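Cuaderno de taller - banco de pinzas manuales
14 de enero de 2023
Anota: Đạt Ninh

Sigo con lo que quedó pendiente en septiembre: decidir si las demostraciones de la bandeja con tapa se graban con una sola pinza o con dos, y qué hacemos con los fotogramas en los que los dedos están abiertos y sin nada entre ellos. En el conjunto Prestitz tenemos ahora mismo 1.677 episodios y una parte importante de cada uno es aproximación pura. Hasta hoy los recortábamos a mano, cada cual con su criterio, y así salían las etiquetas.

Lo que pruebo es el segmentador Grandow en su versión nueva. Toma la apertura de los dedos y la velocidad de la muñeca y propone dónde empieza el contacto. No mira la imagen. La versión Powell sí la miraba, y con plásticos transparentes se perdía: confundía el reflejo del borde con el propio borde y adelantaba la marca. Quiero saber si ignorar la imagen nos sale a cuenta o si cambiamos un error por otro.

Montaje: mesa blanca, bandeja gris ahumada de dos compartimentos al fondo a la derecha, tapa levantada. Luz baja. He dejado la luz así a propósito para que las condiciones se parezcan a las de la tanda antigua, porque si mejoro la iluminación ya no comparo nada. Exposición y balance de blancos fijos antes de empezar. Reviso también el apriete de los dedos impresos; el izquierdo tenía algo de holgura y lo he vuelto a apretar.

Protocolo, por si alguien lo repite: se parte con los dedos abiertos sobre la mesa, se espera a que el registro de posición se estabilice, se avanza hacia la bandeja y se agarra el pomo de la tapa. El episodio se cierra con los dedos abiertos otra vez. No vale empezar ya encima de la bandeja; el seguimiento necesita ver algo de mesa y de fondo para inicializarse.

Capturas de la cámara de la pinza: 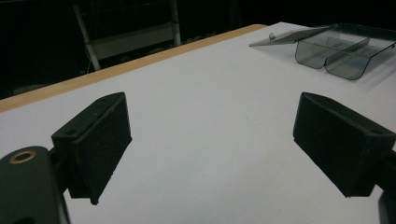
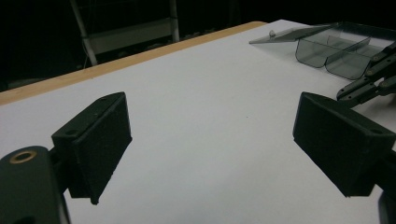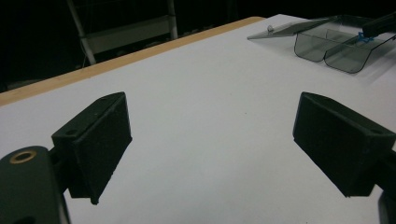
Fig. 1 a 3. Dedos abiertos sobre la mesa, bandeja con la tapa abierta al fondo. En la segunda entra por la derecha otro mecanismo articulado, por delante de la bandeja.

Observaciones.

El borde de madera de la mesa es lo mejor que tiene el seguimiento en este encuadre. Contraste alto contra el fondo oscuro, línea recta y larga. La estructura clara de detrás también da puntos, aunque menos, y con esta luz los pierde de vez en cuando. La superficie blanca no aporta casi nada. Si acerco la pinza hasta que el borde sale de cuadro, la trayectoria empieza a derivar y luego salta al recuperarlo. Habría que pegar marcadores en la mesa, pero entonces la tanda nueva no se parecería a la vieja. Lo dejo anotado y no lo hago todavía.

La oclusión de la segunda captura es el caso que me preocupaba. Parte de la bandeja queda tapada y la detección de Powell sobre esa vista devuelve una caja demasiado estrecha. Grandow, como no usa la imagen, ni se entera. Para marcar el contacto va bien. Para saber a qué compartimento va la mano no sirve, claro, eso hay que sacarlo de otro sitio.

Resultado de la comparación con las marcas manuales: de las cuatro secuencias de prueba, en dos la marca de Grandow coincide con la mía dentro de la tolerancia. En las otras dos se adelanta. Las he mirado despacio y en ambas hay un cierre parcial de los dedos durante la aproximación, un gesto de preparación que hago sin darme cuenta. El segmentador lo toma por agarre. Con un umbral de apertura más exigente se corrige una; la otra no, porque ahí el cierre previo es casi completo.

Opciones para eso último: exigir que la apertura se mantenga estable un rato después del cierre, o añadir la corriente del sensor Zerier como segunda condición. La primera es gratis y se puede aplicar a todo lo grabado. La segunda solo vale de aquí en adelante - los episodios viejos no llevan ese canal. Empiezo por la primera.

Sobre los fotogramas sin nada entre los dedos: no los tiraría todos. Al entrenar sin ellos la política arranca bien solo si la pinza ya está cerca del pomo, y desde lejos duda. Propongo conservar la aproximación entera y submuestrearla. Falta decidir la proporción, no tengo datos para defender ninguna.

Pendiente:
- Volver a pasar Grandow con la condición de estabilidad, primero en las cuatro secuencias y luego en un lote de Prestitz.
- Unificar el nombre del campo de apertura, que en los ficheros antiguos va en otras unidades.
- Repetir con la tapa cerrada como estado inicial.
- Limpiar la mesa antes de grabar. En la tercera captura se ven motas cerca del centro.

Los registros en bruto están en la carpeta compartida, sin recortar. No los paséis por el script viejo, que sobrescribe las marcas de tiempo.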